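# Report on a Visit to the Ballamia Shared Bookkeeping Center, Likcombe

Submitted 12th January to the partners of Fidov.
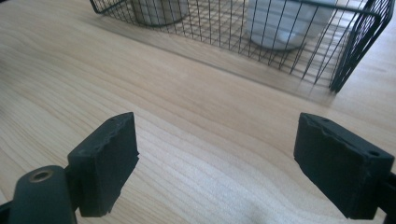 Why did the firm send a delegation to Likcombe? Fidov must decide by July whether to keep its bookkeeping work in the branch offices or bring it together at one site, and Ballamia made that same change two years ago.

## Purpose

The delegation was asked to look at staffing, software, and the handling of client records. Fees and contract terms were outside its scope and are not covered.

## The center

Ballamia occupies the second floor of a former insurance office near the Likcombe rail station. The center employs 22 bookkeepers and serves 400 client businesses, most of them retailers, builders, and small food producers. Work is divided by client industry. Under the earlier arrangement each branch kept its own books, and month-end dates differed from one town to the next.

All ledgers are now held in Wikström, which replaced three older packages. The move was carried out in groups of 20 clients. Staff told us that the first two groups took much longer than planned, chiefly on account of supplier lists that had been entered twice under different spellings. The later groups followed a written checklist, a copy of which was given to the delegation and is held with this report.

## Month-end process

The delegation observed the review stage of a month-end close. Bank lines are matched overnight, and anything left unmatched goes to a shared list each morning. In the last month closed before our visit, the list held 3871 items. The center's manager considered this high and attributed it to card payments from seasonal traders.

A senior bookkeeper reviews each client file before it goes back to the branch. Branch advisers then have two working days to raise questions. We were shown several of these exchanges. They were brief and clear, although advisers at the more distant branches tended to reply late.

## Points of concern

Receipts remain a difficulty. Many clients still deliver paper, and the branches scan it to differing standards. Ballamia has issued guidance on this twice. Fidov's branches would face the same problem, and the delegation believes it should be settled before any move begins.

Some clients were also unhappy to lose a local contact. Ballamia responded by naming one bookkeeper for each client and printing a direct telephone number on every monthly report.

## Recommendations

The delegation recommends that Fidov test the shared model with one branch. Supplier lists should be cleaned in advance, and a single scanning standard should be adopted at all offices. A second visit to Likcombe during a year-end close would be useful, and Ballamia has agreed to it in principle.

The delegation thanks the staff of the center for their time and for their full answers to our questions.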